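The Dokex club at Kunley meets at four in the afternoon, when the last classes are finished and the corridor becomes quiet. I spoke with its two student leaders in May, shortly before the group left for the regional meeting in Bavel. They asked me to write about the team and leave out their names, so I do it this way.

The club has 13 members. When it began, most of them wanted to build something with wheels. "I also wanted wheels," the older of the two told me. "Then we got the arm, and I forgot them in one week."

Their task for Bavel is sorting. The arm must pick up everyday things and put each one where the judges ask, and the team learns the list only on the same morning. For this reason they practice with objects that have little in common: a cup, markers, a soft cube, a toy croissant.
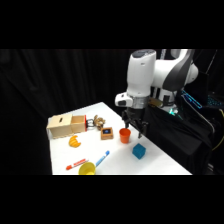 2 min read

"The cup is friendly," said the younger leader, who writes most of the grasping code. "You come from the top, you close, you lift. A marker is so thin that a small mistake in height is already too much." She keeps a notebook of failed attempts and showed me a page from the winter — it was full on both sides.

The team has recorded 3541 attempts since the school year started. I asked if this work becomes boring. "Yes, of course," the older one answered. "But we change places. One person drives, one person puts the objects back, one person writes."

Last year at Bavel they came second to the group from Rugemalira, with 43 points. Both leaders speak of that group with respect, and the two clubs now exchange their practice lists by mail.

After the summer the older one will leave for university. The younger one will stay, and she wants to try drawers next. "We have only opened a drawer by accident," she said.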